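From: Carol Whitlock
To: Greenwood Fleet Users list
Date: Mar 3, 2025
Subject: Re: Cargo room in the Miltar wagons

Ryan Rowbotham wrote:
> Could the office confirm whether the Miltar wagon will replace the
> Titness sedans at all sites? Several drivers at Zidport have asked
> about trunk space and the towing limit.

Dear members,

Thank you to Mr. Rowbotham for raising this matter. The Miltar wagon will replace the Titness sedan at Greenwood and Zidport only. The 4 remaining sedans at the other sites will stay in service until their leases end.
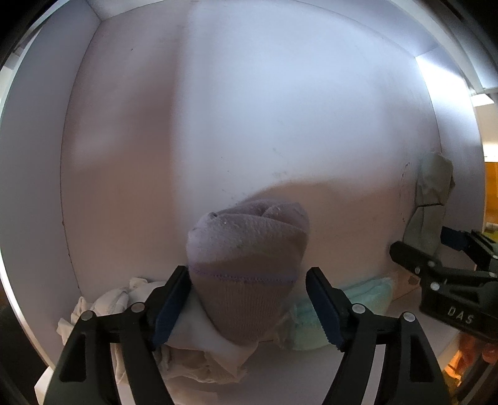 Cargo space is measured with the rear seats folded and the cover removed. Drivers who travel overnight should pack soft items in the side pockets – a balled-up sock like the mauve one with the purple stitching fits there easily – and keep the main floor clear for equipment. Hard cases must be strapped down at all times.

The towing limit is 1000 pounds for the standard wagon and 1170 pounds for the version with the larger cooling package. The limit for each vehicle is printed on the card in the glove box. Please do not rely on figures from the older sedans.

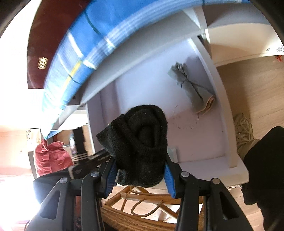 Trailers may be used only by drivers who have completed the towing form. Forms should reach this office 3 working days before the trip. Requests for roof racks will be handled separately, and the supplier has not yet given us a delivery date.

Questions about individual vehicles should be sent to me directly and not to the full list.

Sincerely,
Carol Whitlock
Fleet Office, Greenwood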